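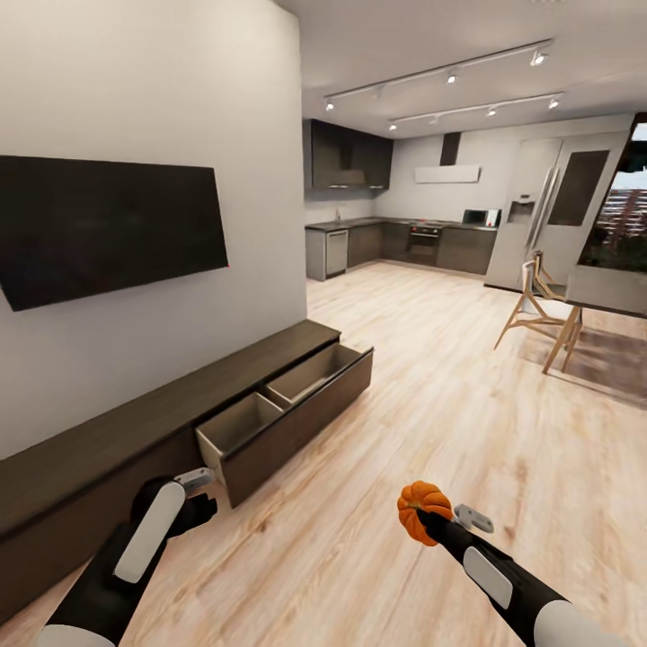 Dolmont two-finger gripper, simulation package
Review notes by Urszula Bielecka

The Dolmont page calls this gripper model "ready for the home." We ran it against the older Vodulel jaw in the same simulated apartments, on the same two-arm robot, and would put it more mildly. It's a decent parallel gripper with two jobs it does well and one it does badly.

Drawers are the good part. Dolmont's finger hooks the top edge of a drawer front and holds on while the arm backs away. In 65 drawer pulls it slipped 3 times, all of them with the wrist rolled too far over. We had expected worse. The other arm can hold a small object meanwhile, though the default controller gets slow and fussy when both arms are busy.

Floor pickup is where the sales copy runs ahead of the product. Small round things roll off when the fingertips close unevenly, and the closing speed in the stock settings is too high. We cut it in half and still weren't impressed - the Vodulel jaw is uglier and did better on anything round. 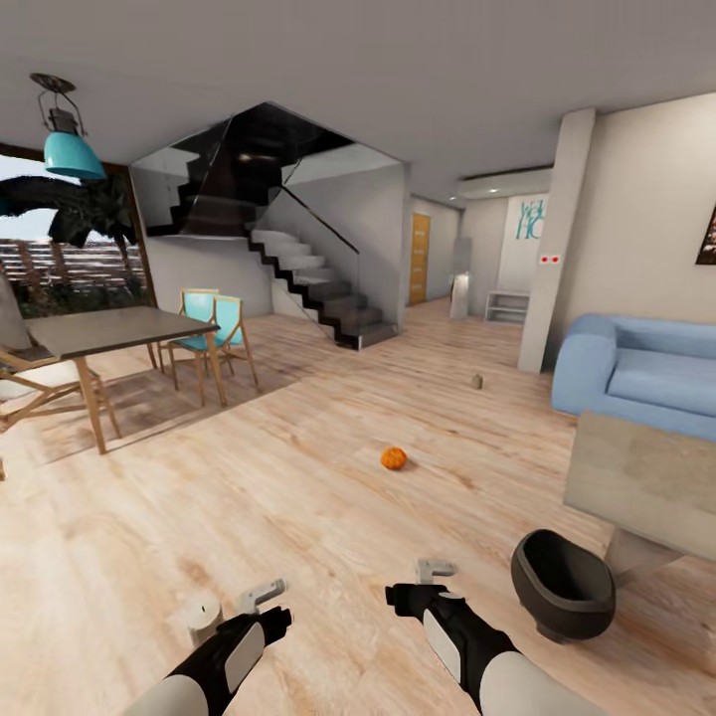
Floor test, living room layout, both arms extended.

The head camera view is wide, and straight lines bow near the edges. Dolmont says its calibration file takes care of this. It helped in the middle of the view and did little at the sides, so plan on doing your own.

What you get: gripper model, collision meshes, controller settings, 151 sample grasps. Navitham's add-on pack raises that to 283, but we found many near-copies and wouldn't pay extra for it.

Placing objects in an open drawer is somewhere in between. Releases are clean enough from directly overhead.
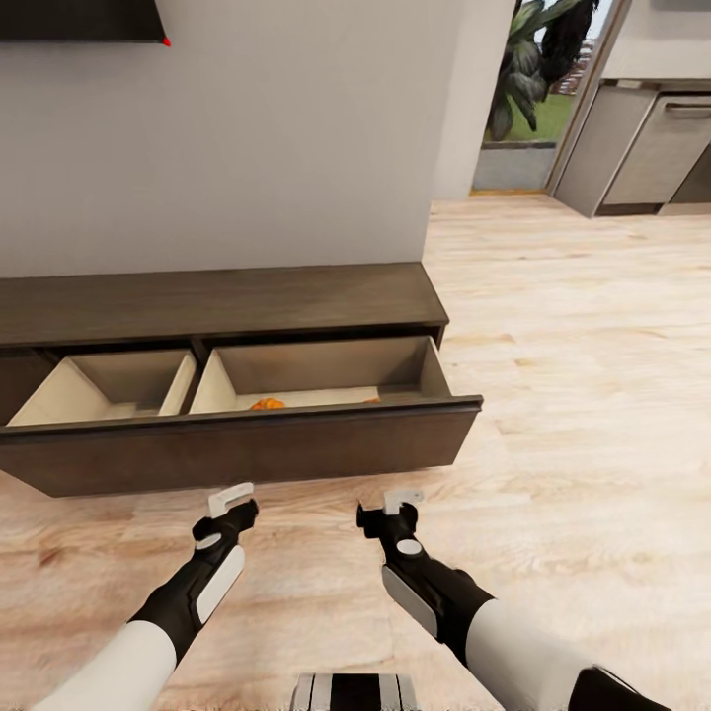

Come in at a slant and the fingertips tend to catch on the drawer front, which the contact log reports as a light touch even when the arm has clearly stalled. Makowska, who sell the package, told us a fix is due in December. We'll believe it when we can run it.

Works with: our two-arm setup, stock controller
Not tested: real hardware, soft objects, door handles
License: single seat, no trial version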